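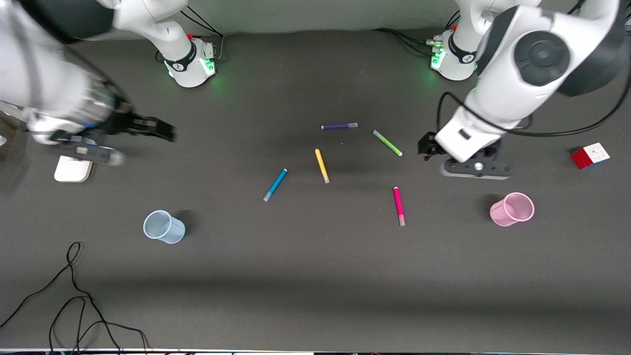 Montes: The Complete Interviews
Box set review

I put on the first disc of the new Montes set after dinner, meaning to watch twenty minutes, and it was past 1 a.m. when I finally turned off the TV. If you love old movies, or just love listening to actors talk shop, this thing is a treat!

Grolham has packed 343 minutes onto 2 discs, all of it from the late-night talk series Montes made after she quit the studios. She asks short questions and then waits. The best episode by a mile is the one on casting, where three character actors compare the parts they lost over a nose, an accent or a last name (one of them was told to come back as a blond, and did). They laugh a lot telling it, and you can hear how much it still stings.

The picture is soft but the sound is wonderful, much cleaner than the tapes I used to trade for. The booklet is a proper one too, with air dates, guest lists and a long essay on how the show got made for almost no money. I read it twice. The subtitles do slip on disc 2, mostly when people talk over each other, and I wish there were a way to jump straight to a guest.

My copy is number 2254, ordered through Harkik, and it came in a sturdy slipcase with one slightly dinged corner. Urby has it for streaming as well, but without the casting episode or the outtakes, so I'd go for the discs. The outtakes alone had me in tears, especially the one with the parrot.

Next up for me is the August radio special, which is tucked away under the audio menu on disc 2.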